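Desk network, part two: the router comes out from behind the filing drawers

Posted July 22, 2022

Part one covered the cable run from the hallway closet and ended with a drop outlet behind my desk that passed its continuity test on the second attempt. The remaining work was at the desk end: router position, power, and the channel plan. I did all three this week and took notes as I went.

Starting conditions. The router had been on the floor since February, standing on its side in the gap between the wall and the filing drawers. Signal at the desk was fine, as it would be at that distance. Signal in the kitchen was poor. Kumiko Matsuda, who has the room across the hall and works from the kitchen table two days a week, had been logging dropped calls in a text file and sent it to me with a subject line consisting of one period. The file had 62 entries. Some of them coincide with the microwave.

Position first. A router with two external antennas wants height and clear air, and mine had neither. The options were a wall shelf, the top of the bookcase, or the desk. The wall shelf needs anchors I don't have. The bookcase is on the far side of the door and would need a longer Ethernet lead across the threshold. So the desk, at the left end. That costs me some work surface, but it's the end I use for mail and chargers anyway.

Antenna angle I tested in a crude way: same laptop, same kitchen chair, three runs of a large file copy from the storage box at each position. Both vertical was best for the kitchen. Both splayed was slightly better for Kumiko's room. Flat was worse for everything. The differences between vertical and splayed were small enough that I wouldn't defend them. I left them tilted.

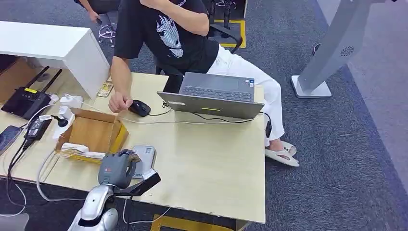 The desk, router end at left. Box still to be broken down.

Power was the part I underestimated. Every device at that end has its own adapter, and the adapters are all the kind that cover the neighboring socket. A strip with wide spacing helps, and so does mixing brick-on-a-cord supplies with the wall-wart type, so that the bulky ones aren't adjacent. I moved two things off the strip entirely. The label printer only comes out when I have parcels, and the old Torov speaker hadn't been switched on in so long that the plug had dust on it.

I didn't tie anything down yet. My rule is to run a new layout for a week before using hook-and-loop on the cables, since I always end up wanting one of them somewhere else. The white ones in particular have a lot of slack. A shorter lead would be tidier, but I have a drawer of long ones and I'm not buying more.

Channel plan. The 5 GHz side I left on automatic. On 2.4 GHz the building is crowded and the router's automatic setting kept landing on the same channel as the strongest neighbor, a network called Garden. I fixed it manually on channel 11, 20 MHz width. Network names are now Kudo for the main one and Dritlow for guests. Yes, I know both could share a password scheme. They don't.

DHCP: lease time raised, pool started at 60 to leave the lower addresses for fixed devices. The storage box and the printer have reservations. If you're doing this yourself, write the reservations down somewhere other than the router's own admin page. I lost mine to a factory reset last time and had to rebuild the list by walking around the apartment reading labels.

Results in the kitchen, after one evening of ping logging to the router: 3000 packets sent, 2562 of them back in under 10 ms, and none lost. I have no comparable log from the floor position, only Kumiko's text file, so I can't give an improvement figure. She has made two calls since and reports no drops. The microwave was not in use for either of them.

Still to do:

Cable ties, after the week is up.
Cardboard to recycling.
Replace the Ethernet lead with the flat one, if I can find it.
Move the power strip off the carpet and onto the underside of the desk. I need to check the screw length against the desktop first.
Repeat the ping log with the microwave on.

Gwilym Voyle asked under the last post whether I'd considered a mesh kit instead. I did. For an apartment this size, with one wired drop already in place, a second access point in the hallway would be cheaper and I'd get to keep the settings I have. If the microwave test goes badly, that will be part three.

Filed under: home network, desk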